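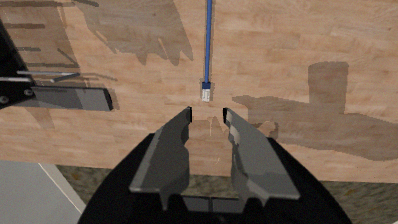
Figure 6. Wrist view in the simulator, gripper open, cable connector just above the gap between the fingertip pads.

6. Teaching the cable pick

This section covers the pick pose for the blue patch cable. It assumes the arm model is loaded, the tool frame has been set as in section 4, and the bench file opens without errors. All steps are done in the simulator first. Do not copy poses to the real arm in the Skastness workshop until section 8 has been completed.

6.1 Before you start

The bench file is kept in the shared folder under Wukby. Open the copy dated 2 April 2026. The January copy has the old table height and will put the fingertips below the wood surface.

Set the physics rate to 300 steps per second. Lower rates run on the older workshop computer, but the cable passes through the fingers when they close.

6.2 Setting the pick pose

1. Load the bench file and press Reset. Wait for the cable to stop moving.

2. Switch to the wrist view. Both fingertip pads should be visible, with a clear gap between them.

3. Open the gripper fully from the Tool panel.

4. Jog the tool sideways until the connector is centred on the gap. Use the fine setting for the last part of the move.

5. Rotate the wrist until the pads are parallel to the long sides of the plug. An error of a few degrees is acceptable - the plug will square itself up as the fingers close.

6. Jog forward until the pads are level with the middle of the plug. Do not grip by the collar. The collar model is softer than the plug and the cable will swing.

7. Lower the tool until the height readout shows 18 mm, then save the pose as PICK_A.

8. Raise the tool and save the approach pose as PICK_A_UP. The controller needs both names spelled exactly this way.

Note: Shadows in the wrist view come from the overhead light and move with the arm. Do not use them to judge height. Use the readout.

Caution: Closing the gripper while a pad overlaps the plug will lock the physics solver. If this happens, press Stop, then Reset. Any pose not yet saved is lost.

6.3 Closing and lifting

1. Set grip force to 59 in the Tool panel. The scale has no units. Sólveig Bisgaard tuned this value against the real gripper, and it should be left alone unless the pads are changed.

2. Run PICK_A_UP, then PICK_A, at low speed.

3. Close the gripper and wait for the Held indicator.

4. Return to PICK_A_UP. Watch the plug, not the cable. If the plug tilts as it lifts, go back to step 6 of 6.2 and move the pads slightly forward.

5. Repeat the full cycle from Reset until it runs clean several times in a row.

6.4 Checking clearance from the room view

The wrist view does not show the elbow or the fixture rail. Switch to the room view before saving any path that crosses the table.

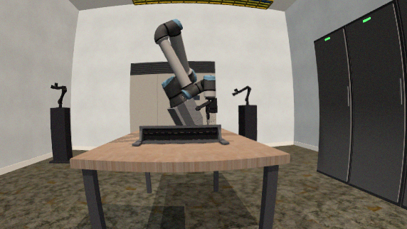 Can the same pick pose be used with a longer cable?
The pose stays the same as long as the plug starts in the same spot, but the cable length must be changed in the bench file and the lift repeated at low speed.

1. Step through the path with the Next key. At each stop, check the space between the gripper and the fixture.

2. Orbit the view and check again from the side. A path that looks clear from the front may still touch the rail.

3. Turn on collision colouring. Any red link means the path must be changed, even if the arm completes the move.

4. Save the path. The file name must end in the bench number, 3590, or the Iko loader will skip it.

Caution: Collision colouring ignores the cable. Check for snags by eye.

6.5 If the pick fails

Held indicator does not light: the pads are too far back, or the grip force has been reset to zero by a software update.

Plug drops during the lift: check the physics rate first. It returns to the default each time the program is closed.

Arm stops short of PICK_A: a joint limit has been reached. Load the Choi elbow preset, which keeps the elbow high, and teach both poses again.

Go on to section 7 for the insertion pose.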